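Part-time mending and laundry help wanted at Terkitz

Hi! I run Terkitz, a small shop that cleans, mends and rents out table linens and kitchen whites for restaurants and the occasional wedding, and I need another pair of hands. If you like fabric, don't mind standing up for a few hours and can sew a button on so it stays there, please keep reading.

I started out doing napkins for one restaurant, Illinel, out of my own basement. They told a bakery, the bakery told a hotel, and now I have a proper place on the ground floor of the old Seixas building with big machines and a sewing corner by the window. Last month we sent out 3,557 napkins. I know the number because I had to invoice for it, and I was still ironing some of them at 10 at night, which is how this ad came to be written.

So what would you be doing? Mostly mending, I hope. Chef coats come back with torn pockets and missing buttons, aprons lose their ties, tablecloths get candle wax and the odd burn. You'd sort what's worth fixing from what goes in the rag bin (I'm a softie and keep too much, so a tougher judge would be welcome). Then there's folding, and a lot of it. I also need someone who can answer the phone nicely when I'm up to my elbows in a soaking tub.

You don't need a certificate or any shop experience. I do need you to be able to thread and run a regular sewing machine, and to hand-sew a hem that I can't spot from the right side. If you've only ever used a home machine, that's fine, ours is a bit faster and louder but you'll get the hang of it in an afternoon. You should be okay lifting a full bag of wet towels onto a cart. And please be someone who says "I scorched this one" right away instead of tucking it at the bottom of the stack. I've scorched plenty myself!

Hours are 14 a week to start, spread over mornings, beginning at 7:30. We can talk about which mornings. I'd rather find somebody good and bend the schedule a little than the other way around, so if you have school drop-off or a class to get to, tell me and we'll see. In the wedding months there are extra hours if you want them, up to 60 across the whole season, and you're free to say no to those.

Pay is hourly, a bit above what the big laundries in town offer, and I'll give you the exact rate on the phone before you bother coming in. I pay every two weeks, on time. The first two weeks are paid like any others, no free trial shifts, I think those are lousy. You can also run your own laundry through the machines once a week, and that includes comforters, which my last helper said was the best part of the job (I tried not to be offended).

A few things that might put you off, so you hear them from me first. It gets warm in summer, even with both doors propped open. The radio is on all day and I sing along. The bus stops right outside but there's only street parking, and the street fills up by 8. We use a scent-free detergent, but kitchen whites come in smelling like a fryer, and there isn't much I can do about that before they've been washed.

About the folding, because people always ask if there's a Terkitz way to do it. There sort of is. Napkins go in thirds and then in half, towels in half and then thirds, and chef coats get buttoned at the top and folded with the sleeves behind.

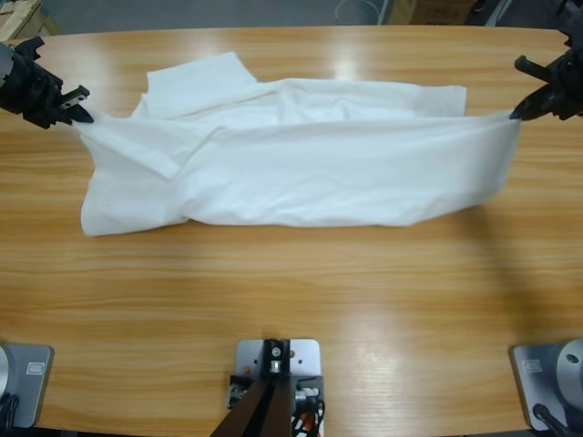 Whatever the piece is, I like the wrinkles pulled out with your hands before the first fold goes in, and the edges lined up as you go. Speed comes later. I'd be happy with slow, even stacks for your first month, and I'll work next to you until you're comfortable.

I'm also looking at adding a small line of repaired linens to sell, under the name Fesura. We have 1,307 retired napkins in boxes at the back, many with nothing worse than a frayed corner, and I'd love to turn them into bread bags and pot holders. If you have ideas about that, or a stash of patterns, bring them along. It isn't part of the job on paper, but you'd be paid for any hours you put into it.

To apply, stop by any morning before 11 or leave a note in the mail slot with your name, your number and a few lines about what you've sewn or mended lately. No resume needed. If you have a repair you're proud of, bring it with you, even if it's just a sock. I'd like someone to start in March, and I'll call everybody back either way.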